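Home | Course | Timetable | Kit list | FAQ | Contact

Gradura Student Robotics: Frequently Asked Questions

Do I need my own robot?
No. All coursework up to the spring review is done in simulation. Physical arms are booked through Aniela Jakubowski once your group has passed the safety test.

What does the kitchen task involve?
Each group writes a controller that brings the gripper to a colander in the sink and lifts it clear. The start pose of the colander changes between runs, so fixed waypoints will not score well.

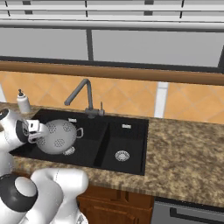 Contact with the sink or worktop is allowed but costs points. The simulator logs every contact — check the log before you submit.

How many runs are scored?
42 per group, using start poses you have not been given. Practice poses are in the shared folder, 301 in total.

How large can our training set be?
Up to 4,000 episodes. Larger sets are rejected at upload.

Can we change the gripper model?
No. Finger length, closing force and joint limits are locked. You may change the control rate.

Who marks the written report?
Leokadia Bednarek. Reports are due at the end of January, one per group, as a PDF.

Can first-years join?
Yes, if they have finished the Python unit.

3 comments | 12 shares

Contact: Gradura course office | © Gradura | Back to top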